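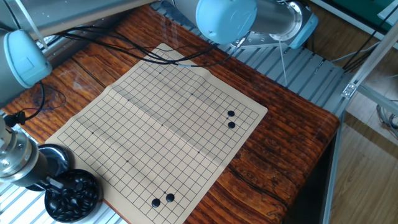
Robot Handling and Safety, Unit 2
Handout: Faults in a Stone-Placing Task
Course leader: Yoon-hee Jin
Laboratory sessions: Dae-han Seok and Ginette Gautier

Purpose of this handout

This handout supports the second laboratory session. It concerns a fault recorded in May on the two-arm Go cell, in which an arm taking black stones from a bowl came to a protective stop before the task was complete. Students are asked to read it before attending. The written exercise at the end is to be handed in to Dr Gautier.

1. The task

The cell is required to pick a single stone from an open bowl, carry it over a paper Go board and set it down on a named intersection. The board is a printed sheet that has been folded for storage. The programme, known within the department as Flukari, holds a list of target intersections and a fixed height for the board surface. A full run places 18 stones.

The task was chosen for teaching because the forces are small and the errors are easy to see. A stone set down slightly off its intersection can be noticed by anyone standing at the table.

2. What went wrong

During the run the arm completed several placements without difficulty. On the next cycle it entered the bowl, closed its fingers and reported a grip. The fingers had closed on two stones, one resting partly on the other. When the arm began to lift, the upper stone slipped and became wedged between a finger and the rim of the bowl. The measured force rose past the set limit and the controller stopped the arm.

The stop itself was correct. The fault lies in what followed. The operator, Dong-hyun Bae, acknowledged the message and selected "resume". Flukari treated the interrupted pick as successful and sent the arm to the next target with nothing in its fingers. It then lowered to the stored board height at a point where the sheet had lifted along a crease, pressed on the paper and moved the board. Every later target would have been wrong by the same distance. 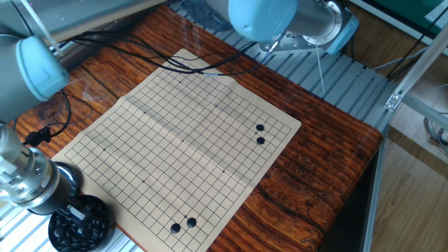

Picking from a heap is the least certain part of the cycle. The stones are smooth and rounded, and the heap changes shape each time one is removed. A programme that goes to the same depth on every pick will sooner or later meet the wrong number of stones, or none. The grip signal shows only that the fingers have met resistance. It does not show what they are holding.

3. Causes identified

The review carried out by Yoon-hee Ji recorded the following points.

The grip check tested for contact but did not test the width between the fingers.
The "resume" command did not ask the operator to confirm the state of the gripper.
The board height was stored as one value for the whole sheet, although folded paper does not lie flat.
The board was not fixed to the table.

The review also noted that cables passed over part of the board. They played no part in this fault, but a cable lying across a working area may be caught or may drag on the sheet, and its path should be checked before each run.

4. Procedure after a protective stop

Students must follow these steps in the order given.

Leave the arm where it has stopped. Do not reach into the bowl or over the board.
Tell the member of staff in charge of the session.
Read the message and write down the time, the step number and the force shown.
Staff will isolate both arms – not only the arm that has stopped – before any stone is removed by hand.
Check the position of the board against its reference corner.
Return to the start of the cycle. The "resume" command is not to be used in this course.

The speed limit for student sessions is 2 per cent of maximum when the gripper is below the rim of the bowl. Staff will set this value, and students are not permitted to change it.
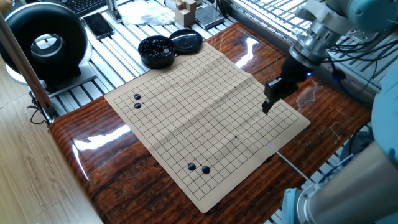 Figure 3. Gripper low over the right half of the board, with four stones on the grid.

5. Written exercise

Write no more than 900 words on the fault set out in section 2. State which single change would have prevented the board from being moved, and give your reasons. You should then explain whether that change would also have prevented the first stop. Credit is given for a clear account of the order of events. Diagrams may be drawn by hand.

Queries about the exercise should be raised with Dae-han Seok during the laboratory session.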